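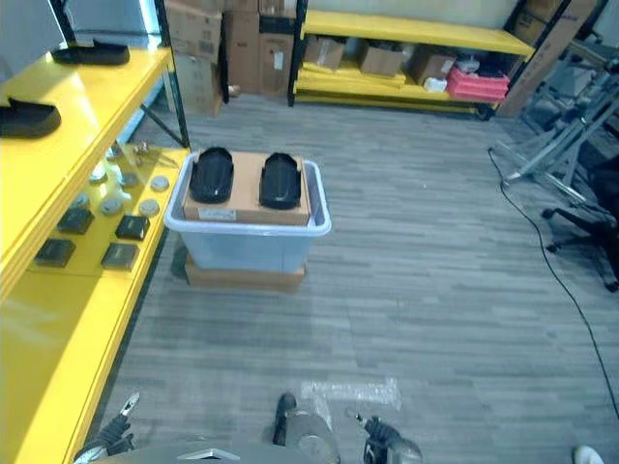 The stockroom consultant from Pultura left us a booklet, and the booklet has a rule in it that I have been arguing with ever since. The rule is that an object may be in one of two conditions. It is either in use or it is stored. Anything that is neither of these is described, in a sad gray font, as "in transition," and the booklet would like it gone by the end of the day.

I have worked in and around back rooms for most of my adult life, first behind a hardware counter in Stetatcombe and now in a shared unit off Gounder Street, and I would put the share of objects that are in transition at nearly all of them. The stored things are few. They sit on the bottom shelf in brown cardboard and haven't been looked at since they went in. The things in use are fewer still, because a person has two hands. Everything else in the room is waiting for something, and I think it should be left alone to wait.

Take the stack. Every working room I have known has had one. A flat cardboard box goes down on the floor, because it was flat and the floor was there. A plastic bin goes on top of it. Another box goes on the bin, and before long the whole arrangement has reached the height of a side table, and somebody sets two black pads on it, next to each other, neat as slippers outside a hotel room door. Congratulations, you now own a table. It cost nothing and it required no hex key.

The booklet hates the stack. The booklet says a stack hides its contents, and I can't deny that a box on a bin on a box is a poor way to get at whatever is in the bottom box. But look at what people put on top of one. They don't toss things there. I have seen men who would leave a wet umbrella on a keyboard line up a pair of parts on a carton with the rounded ends facing the same way. The top of a stack is where you put what you mean to deal with next. It's a to-do list that you can trip over, and I trust it a good deal more than the one on my phone, which has been reminding me about a dentist since April.

Then there's the shelf. We bought the yellow kind with black posts, and I will say a word for yellow, having lived for years with the other choice, a beige that seemed to absorb whatever you put on it. On a bright yellow shelf a small black block has nowhere to hide. Neither does a gray-white disc, or the odd bit of hardware toward the back. You can stand a few steps off with a cup of coffee and take inventory by squinting. In the beige years I once ordered 316 spacers because we were out of spacers. We weren't out of spacers. They were on the shelf, being beige.

What the Pultura system wants is for those small parts to go into drawers. Little clear drawers, with a little label on each, in a cabinet with up to 352 of them if you spring for the wall model. I have seen the wall model. There is one at a place out in Tranutby that does the same sort of work we do, and it is beautiful in the way a pipe organ is beautiful, and it gets opened about as often. The people who work there keep their blocks and discs out on the bench beside it, spread out where they can see them. When I asked what was in the drawers I was told "the system." I opened one. It had a drawer divider in it, still bagged.

I'm aware of how this sounds. It sounds like a man explaining why he shouldn't have to clean his room, and there is some of that in it. But I'd like to make a narrower case, which is that parts spread out on a shelf are giving you information, and that most of it disappears when you put them away. The discs are behind the blocks for some reason. Maybe the blocks go on first. Maybe whoever was counting got to the end of the discs and was called to the phone. Either way the next person along can make a fair guess at it, which is more than anyone can do with a drawer marked MISC ROUND.

I do draw lines. I'm firm on plastic wrap. A piece of clear wrap on a floor is the one item in any room that has no claim on anybody's patience. It isn't waiting. It has finished its job and it is lying there looking like a wet patch, and I have walked around it in every workplace I've ever had, because it's light and it's clear and each of us assumes it belongs to whoever opened the box. Pick it up. I say this as a person who stepped over a piece twice this morning.

Cables, the same. A black cable running across a gray floor is a trap with a plug on the end. The booklet and I are in complete agreement about cables, and I mention it so that it can't be said I never read as far as page nine.

Where we part company again is cardboard. Pultura is against cardboard with a heat I find hard to explain. Cardboard "sheds." Cardboard "signals impermanence." The recommended replacement is a bin, in translucent blue, so that you may see the color blue and behind it the vague shape of your belongings. I like a blue bin. We have blue bins. I would only observe that a translucent bin tells you there is something in it, and that a brown box with a white label tells you what, provided somebody wrote on the label. I'll grant that this last part has been a problem. We had a run of tall boxes along the wall that were labeled, in a firm hand, "TALL."

And there's the leaning sheet. Somewhere in the corner of every back room stands a big flat piece of cardboard, upright against the wall, which came around something large and which is being kept. Ask what for and you get a look. It's a good piece. You don't get a piece that size every day. It will go under something when something gets painted, or between two things when they get moved, and in the meantime it takes up the thickness of itself. I have known one of these to outlast two leases. When the first landlord asked us to clear the unit down to the carpet tile, we gave up a desk, a filing cabinet and a perfectly decent office chair, and the sheet came with us, strapped to the roof of a car in the rain.

Chairs, since I've brought them up, are the real scandal. All this attention goes to boxes and hardly any to the office chair that has rolled off to the side of a room and stayed there. It takes up more floor than any bin, it can't be stacked, it can't be put on a shelf, and it turns to face you when you brush past. The booklet doesn't mention chairs once. I suspect the consultant was sitting in one.

I did the sums on the wall model, for what it's worth. The cabinet was 956 dollars before the labels. The labels were a subscription. Our entire run of yellow shelving came to 652, and it holds boxes, bins, a red crate, parts laid out in rows, and whatever is in the back behind the hardware. It will also hold a sandwich, which I wouldn't try with a drawer.

The argument on the other side, and I've had it made to me by people I like, is that a room full of half-finished arrangements wears on you. You come in each morning to a lot of small unanswered questions. Is the pad on the upper shelf one of the pads on the box? Is it meant to be? Should somebody bring them together? I understand that. I've lain awake over less. There are evenings when I'd pay the full 956 to have every last block and disc swallowed by a wall and a smooth empty surface left behind.

But I had a smooth empty surface once, back at the counter in Stetatcombe, when the owner's sister came in one January and put everything away. She was thorough and she was kind about it. For the next month we couldn't build a thing. We knew where everything was stored, because she'd left a list, and we had no idea where anything was up to. A customer would come in for the job we'd promised him, and the job would be in five different drawers, alphabetized. We ended up getting it all back out, one order at a time, and setting it in rows along the shelf, and by March the place looked terrible and people were getting their stuff again.

So I've sent the booklet back, with a note. I said we'd take the advice on cables. I said we were looking into the wrap. I said the shelves would stay as they are through the spring, with the parts out, and that the stack in the middle of the floor would come down once we'd dealt with what was on top of it. They've written to ask when that might be. Their letter is on the stack.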